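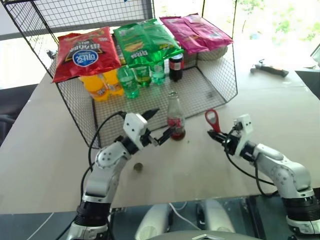 Snack Shelf and Drinks: Questions from Tenants

Who runs the snack shelves at Haltmont?
Gemesard supplies and restocks them under a contract with the building office. The contact is Bianka Gulyás, room 219.

How do I pay?
Scan the code on the shelf label with the Gemesard app, or use a prepaid card. Cash is not accepted. Cards can be loaded with up to 100 dollars at the front desk.

Why was I charged twice?
A second line marked "pending" is a card authorization and drops off within three business days. If both lines show as "posted", send the receipt number to the office.

Are allergens listed?
Yes, on each package. For imported items, an English ingredient sheet is kept in the binder at the front desk. The sheet covers the recipe on the date of printing - check the package if the two differ.

Can I request a product?
Use the request form in the app. An item is ordered once 12 tenants have asked for it. Refrigerated items are excluded.

What happens to items near their date?
They are marked down by half in the last week and removed on the date itself.

Is there a deposit on bottles?
Yes, where state law requires one. It appears as a separate line on the receipt. Return empties to the machine on the Nesberg side of the lobby.

When did prices last change?
In July. The current list has applied since 1 November 2021 with no price changes, only new item codes.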